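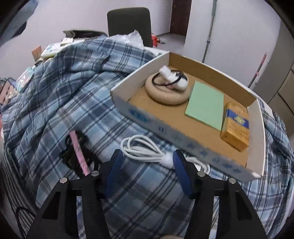

Call for Participants: Household Textile Wear and Laundering Study

Posted 28 October 2019

Kerslake Textile Testing is recruiting households for a study of how bed blankets and throws change under ordinary home use. The study is run from our laboratory in Fostberg and paid for by Emow, a blanket and bedding manufacturer. Fieldwork starts in January and runs for 16 weeks.

Background

Laboratory abrasion and pilling tests are carried out on flat, clean specimens under constant load. Blankets in homes are folded, sat on, dragged, covered with other belongings and washed at irregular intervals. Results from the two conditions do not always agree, particularly for brushed and loosely woven fabrics. We need matched data from homes so that the laboratory cycle counts can be adjusted.

Who can take part

We are looking for 80 households in Fostberg, Cloltthorpe and the towns between them. To be eligible, your household must:

- have a washing machine at home (shared laundry rooms and laundromats are excluded from this round)
- use at least one blanket or throw on a bed or sofa every day
- be willing to use the study blanket in place of that one for the full period
- have one adult who will keep the log and be our point of contact

Households with pets are welcome and will be analyzed as a separate group. Please state the number and type of animals when you apply. Households where anyone has a known sensitivity to wool, acrylic or fabric dyes should not apply.

What you will receive

Each household is given one woven blanket, 16 preprinted log cards, a supply of unscented detergent and a set of return envelopes. The blanket is one of four constructions. You will not be told which one, and we ask that you do not remove the coded label sewn into the hem. Plaid and solid designs are both in use. Color is assigned at random and cannot be exchanged.

What you will do

Use the blanket as you normally would. Do not protect it or set it aside for guests. If you work, read, sort things or charge a phone on the bed, continue to do so.

Wash the blanket when you think it needs it, with the detergent supplied, at the setting printed on the log card. Tumble drying is allowed on low heat only. Record every wash, including the date, the drying method and anything else in the load.

Complete one log card per week. A card takes less than five minutes. It covers hours of use, where the blanket was kept, spills, snags and visible pilling. Pilling is graded against the photographs on the back of the card — use daylight, and grade the same corner each time.

At weeks 8 and 16, bring the blanket to the laboratory or to our collection point in Cloltthorpe. At week 8 we measure length, width, mass and surface pilling and return the blanket within two working days. At week 16 it is kept for destructive testing. A replacement of the same construction is mailed to you afterward.

Do not trim pills, use a fabric shaver, iron the blanket or repair snags. If a snag becomes a hole, note it on the card and continue.

Payment

Households that complete the study receive $300, paid in two parts. The first part, 20 percent, is paid after the week 8 measurement. The balance is paid when the blanket and all log cards have been returned. Up to two missing cards are accepted without a deduction. Parking at the laboratory is free for participants; travel to either site is not reimbursed.

Data and withdrawal

We store your name, address and contact details separately from the log data, under a household code. Emow receives coded data only. You may withdraw at any time by returning the blanket, and you keep any payment already made. Log data collected before withdrawal are retained unless you ask us in writing to delete them.

How to apply

Send a short message to the study coordinator, Zbigniew Laskowska, through the contact form on this site. Use the subject line "Blanket study" and include:

- your town
- number of people in the household, with ages of any children
- washing machine type (front or top loading) and whether you own a dryer
- pets, if any
- typical number of blanket washes per month — an estimate is sufficient

Applications are reviewed in the order received. Quotas apply by machine type, and we expect the front-loading group to fill first. Applicants who are not selected will be placed on the reserve list unless they ask to be removed.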